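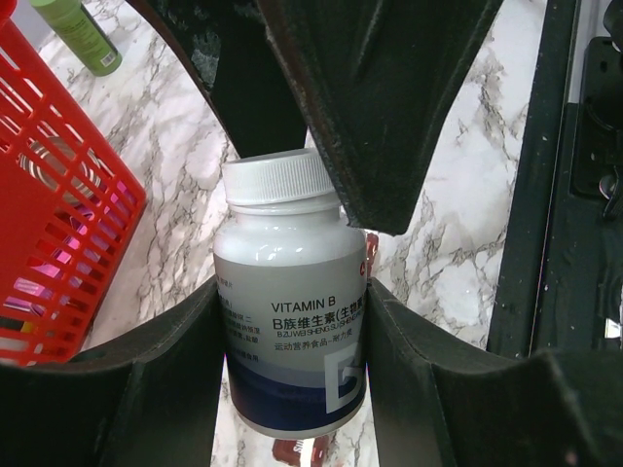
Figure 2. Gripping a vitamin bottle, seen from the wrist.

4.2 Planning the purchase of a two-arm station

When we first sat down to cost a tabletop station for sorting household goods, we made the mistake that I suspect many small groups make, and spent nearly all of our time on the arms. The arms are the exciting part, after all, and the quotations for them arrive first and look the most alarming. Yet when we went back through the ledger in March, a good deal of what had worried us month by month was sitting in the smaller lines: fingers, cable, wrist cameras, and the shopping itself.

We had put aside 2,000 pounds for fingers and fittings over the year, and spent 2,106. An overrun of that size is hardly a scandal, but almost all of it came in the first term, before we had settled which objects the station was meant to handle. A screw-capped bottle gives a pair of fingers something tall to close on. A pill organiser lying flat on the table asks for something rather different, and we had ordered one set of fingers from Ostermann with only the bottles in mind – a second set followed within weeks, at full price and with its own delivery charge.
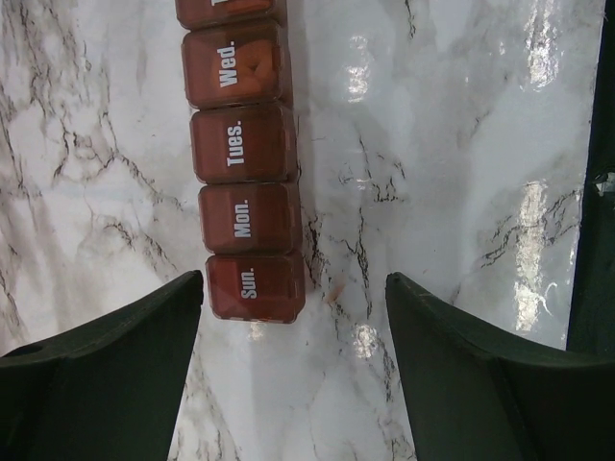

Clindside, reading an early draft of this section, thought we were being too hard on ourselves. Their view was that no group can write its object list before it has had a gripper on the bench for a while, and that a second order of fingers should simply be entered in the budget from the outset, under its own heading, so that it causes no upset when it comes. We have some sympathy with this, and our present plan does carry such a line. We would still ask that the object list be drafted first, even badly, and sent to the supplier along with the request for a quotation.

The choice between one arm and two was the other long conversation. Vimport quoted for both, and the second arm did not double the total, as the rail and the table are bought once whichever way one goes. Cabling is easily forgotten here, and so are the 50 or so small household items (ours came from ordinary shops, a basketful at a time).

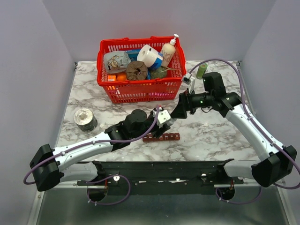 Figure 3. Two-arm station on its shared rail, with household items in and around the basket.

For the coming year we have moved the spare fingers and the cabling into the main equipment request, and left the groceries to petty cash.

Related items
Leasing or buying: notes on the Plutix bench arm
Spare parts budgets in small robotics groups
What to ask for in a gripper quotation
Sharing one station between two projects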